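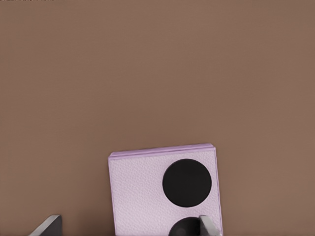 Informe de avance del proyecto Lornura
Segundo periodo
Preparado por Sekar Pasaribu para la Fundación Zamfir
2021-10-30

Estado general

El proyecto sigue dentro del plazo en dos de sus tres líneas de trabajo. La línea de inventario está cerrada, la de avisos de vulnerabilidades funciona en pruebas y la de formación acumula un retraso de tres semanas. No se solicita ampliación de fondos.

Línea 1. Inventario de equipos expuestos

Se ha terminado el inventario de los equipos con acceso desde internet en los 13 ayuntamientos adheridos. El registro contiene 3500 entradas, entre routers, cámaras, impresoras, controladores de riego y servidores de correo. En el informe anterior figuraban por separado los equipos de las bibliotecas; ahora están incluidos en el total de cada municipio.

La mayor parte de las incidencias corresponde a contraseñas de fábrica y a versiones de firmware sin soporte del fabricante. Cada ayuntamiento ha recibido su propia lista por canal cifrado. Los listados no se adjuntan a este informe y tampoco se publicarán en la web del proyecto.

Quedó fuera del inventario la red de telemetría del agua, gestionada por Triltness. La empresa pidió un acuerdo de confidencialidad específico, que está en revisión jurídica desde agosto. Si se firma antes del cierre del ejercicio, los equipos se incorporarán en una adenda.

Línea 2. Servicio de avisos

El servicio compara el inventario con los boletines públicos de vulnerabilidades y envía un correo al responsable técnico cuando hay coincidencia. Durante el periodo se emitieron 19 avisos de prioridad alta. De ellos, tres siguen abiertos: dos dependen de un parche que el proveedor todavía no ha entregado y el tercero afecta a un servidor que se va a retirar.

El módulo de correlación lo desarrolla Skemonura según el contrato vigente. La primera entrega generaba avisos duplicados cuando un mismo equipo tenía dos direcciones. El fallo se corrigió en la segunda entrega y se ha repetido la batería de pruebas completa. Falta la traducción de las plantillas de correo y el manual de operación.

Línea 3. Formación

Se han impartido las sesiones para personal técnico. Las dirigidas a secretaría e intervención se han aplazado por coincidir con la preparación de los presupuestos municipales. El material está listo e incluye un ejercicio sobre facturas falsas y otro sobre cambios de cuenta bancaria solicitados por correo.

Gasto

La ejecución se ajusta a lo previsto, salvo en la partida de desplazamientos, con un remanente que proponemos trasladar a horas de soporte. El cambio no altera el total concedido y necesita autorización por escrito de la Fundación.

Próximo periodo

- Paso del servicio de avisos a producción.
- Recuperación de las sesiones aplazadas.
- Simulacro de respuesta ante cifrado de archivos, con copia restaurada en un entorno aislado.
- Adenda sobre telemetría del agua, si hay acuerdo.

Los justificantes de gasto se remiten por separado al área de administración.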